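Search this site Enter keywords Go

Unit 5: Reading a Dial
Notes for section 2, N. Zupan

A clock dial carries two scales on one ring. The hour scale has 12 divisions and the minute scale has 60, so each numeral also stands for five minutes. Learners mix these up most often in the first week.

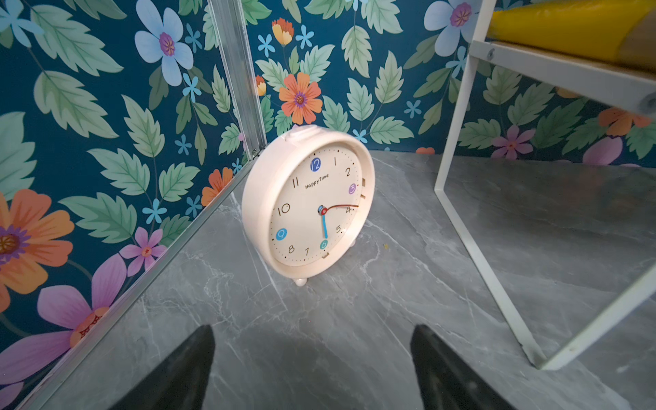
Fig. 4. Alarm clock with the quarter numerals in colored circles.

On this dial the 12, 3, 6 and 9 are set apart by color, and the other numerals are plain black. Have learners find the quarter points first, then count on by fives along the tick marks. Worksheet 34 uses a blank dial. Bring colored pencils.

Related
Unit 4: Half Past and Quarter To
Unit 6: Elapsed Time
Reading list (Kemeys)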